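The Inverter Room

The summer I turned nineteen I got a job washing solar panels for a company called Pritico, and I want it on the record that I was terrible at it for a month and then pretty good.

The plant was out past Bretitz, on a slope where sheep used to graze and where, thanks to our contract with the farmer, sheep still grazed. They liked the shade under the rows. You'd be working your way along with the long brush and the water hose and a face would pop out by your knee, chewing. I screamed the first few times. By August I was telling them my problems.

My boss was Fatos Hoxha. He'd spent half his life in a coal plant before they shut it down, and he treated the sun like a new coworker who hadn't proved himself yet. "He's late," he'd say, squinting at the clouds at seven in the morning. Or, if it was blazing by six, "Showing off." He kept a notebook of what the field put out every day, even though the computer in the inverter room did that already and drew a nice graph too. He didn't trust the graph. He said a graph was somebody else's handwriting.

So this is really about the notebook.

One afternoon in November (they'd kept me on past the summer, I was very proud) I was sitting in the inverter room eating my sandwich, because it was the only warm place on the whole hill. Those inverters hum, if you've never been near one. It's sort of a B flat. Fatos came in stamping his boots and dropped the notebook in my lap and said, "Row 80. What do you see?"

I saw a lot of pencil. I said so.

"Look again."

I looked again. He'd written the numbers for row 80 down the side of each page, tiny, and every day for two weeks they'd been a little lower than the rows on either side. Not by much! You could've blamed it on bird mess, and I figured he was about to blame it on me, seeing as I was the one with the brush.

"I washed it," I said. "I washed it twice, I swear."

"I know you did. I watched you. You talked to a sheep the entire time."

So we put our coats on and walked up there. It had gotten windy and the grass was all lying flat, and you could see clear down to the Mujić farm and the road to Kondau with its one truck on it. Fatos got down on the ground, which took him a while, and slid under the row on his back like a mechanic. I held the flashlight. There were cables clipped along the rail in a neat line, and then there was a spot where they weren't neat at all. One of the connectors had been chewed. I mean really gone at.

A sheep was standing right there watching us, and I knew exactly which one she was because I'd spent all of October telling her about a girl in Kondau who wasn't calling me back.

"Your friend," said Fatos from the ground.
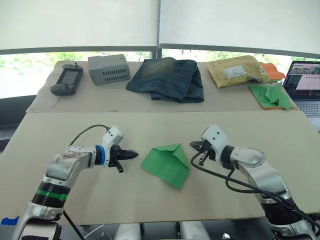 He switched off the string at the box and made me check it with the meter, then check it again, then read the number out loud to him like I was in church. After that he let me put the new connector on myself. My fingers were so cold I dropped the little locking ring in the grass and we both had to crawl around looking for it. It took until almost dark. He could've done the whole thing in ten minutes and been home for supper, and he just lay there on his elbow handing me tools.

Walking down, I asked him how the computer had missed it. He said the computer hadn't missed anything. It was set to send an alarm when a row fell past a certain line, and the row hadn't fallen that far yet. It was going to get there around Christmas, by his math.

"Then why not just wait for the alarm?"

He thought about that all the way to the gate. "At the coal plant we waited for the alarm," he said, and then he asked if I had any sandwich left. I gave him the half with the pickle.

The next morning he wrote down the output for row 80 and turned the notebook around so I could read it: 1906. I don't even remember what the units were, he had his own system, with columns only he understood. The row next to it said 1809, so now we had a new problem, and he was so happy about it he hummed along with the inverters.

I left for school after the New Year. He gave me a notebook of my own, same brand, same ugly green cover, with the last page of our year copied out in the front in his small square pencil, dated December 31, 2022. Down at the bottom, under the totals, where he usually put the weather, he'd written, "Sheep asks about you."

I called the girl in Kondau again that night. She picked up, and I told her the whole thing about the connector, and she wanted to know what the sheep's name was. I'd never given her one. We were on the phone till two.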